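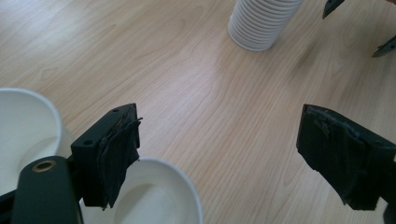

Chapter 4
Disposable Cups and Table Stock

Paper cups take up more storage space than almost any other item in a small food service operation, and they are easy to ruin before they are used. This chapter covers how cups are packed, how they are stored, and how they are set out for guests. Plates and lids are covered in Chapter 5.

4.1 Why Cups Nest

A paper cup is wider at the rim than at the base. The slope of the wall lets one cup slide into the next until the rolled rim of the upper cup stops it. Only the rim and a narrow band of wall stay exposed, so a stack grows slowly as cups are added. The same slope can cause trouble. Cups that are pushed together too hard will stick, and a server who pulls at them may bend the rim. A bent rim leaks under a lid.

4.2 A Case for This Chapter

The lunchroom at Vorkton serves 230 people a day from one counter. Its cups come from a supplier in Grakness and are kept in a closet next to the sink. On 02/09/2023 the staff counted 1354 cups on the shelves and threw out four sleeves that had softened from damp. We will return to this count when we work out reorder points.

Key Terms

Nesting: placing one cup inside another of the same size.
Sleeve: the plastic wrap that holds one stack of cups.
Rolled rim: the curled upper edge that stiffens the cup.

Before You Read

Find a stack of cups at home or at work. Note where it is kept and whether the top cup is covered.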